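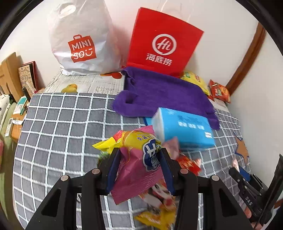
Eating in bed has a bad reputation, most of it earned in the middle of the night by a person rolling over onto a cracker. I have been doing it for years and intend to continue, but last June I moved into a one-room rental in Torley where the bed is also the couch, the dining table and the place where bags go when I come home, and the habit stopped being charming. A gray blanket with a white grid on it starts to look like graph paper for plotting your decline. There were crumpled snack packets in yellow and pink, a MINISO bag stuffed full, a red Haidilao bag standing by the wall, a tissue box lying on its side on a folded purple towel. The fruit on the sheet was the only fruit involved.

Search stories, recipes, homes

The standard advice is to stop. The magazines that give it are illustrated with bedrooms containing one linen pillow and a pear. I own a great many things, almost 156 of them edible at any given time, and I have nowhere to put a pantry. So I spent a month trying to clear the bed every night without becoming a different person.

The first week I bought equipment. Nanwood makes a rolling under-bed drawer, and it rolls beautifully if your bed is higher off the floor than mine. I returned it. Then came a tray from Ellirar with folding legs, meant for breakfast, which I loaded with shrimp chips and knocked over on a Thursday.

What helped was dull. I gave the bed a closing time, 10 p.m., and set a timer for 12 minutes. Wrappers go first, all in one grab, straight into the trash. A wrapper left until morning acquires a kind of residency. Then anything sealed goes back into one bag, and only one. Shopping bags are sturdy and cheerful and they will breed if you let them. I am allowed 3 in the apartment, and the third is for holding the other two.

Open packets are the hard part. Clips vanish. Rubber bands snap and hit you in the neck. I now roll the top down and eat whatever won't stay rolled, a policy I recommend to anyone without a dental appointment coming up.

The towel was a surprise. Spread over the middle of the bed before the first bag is opened, it catches most of the damage, and you carry the whole thing to the sink and shake it. My mother did this with newspaper and I thought it was embarrassing. She has been told.

I kept it up for 30 nights, minus a few I'd prefer to leave out. The blanket gets washed on weekends at the Tang laundromat downstairs, where the dryers run hot and the vending machine stocks the good seaweed crackers, and I usually come back up with a bag or two.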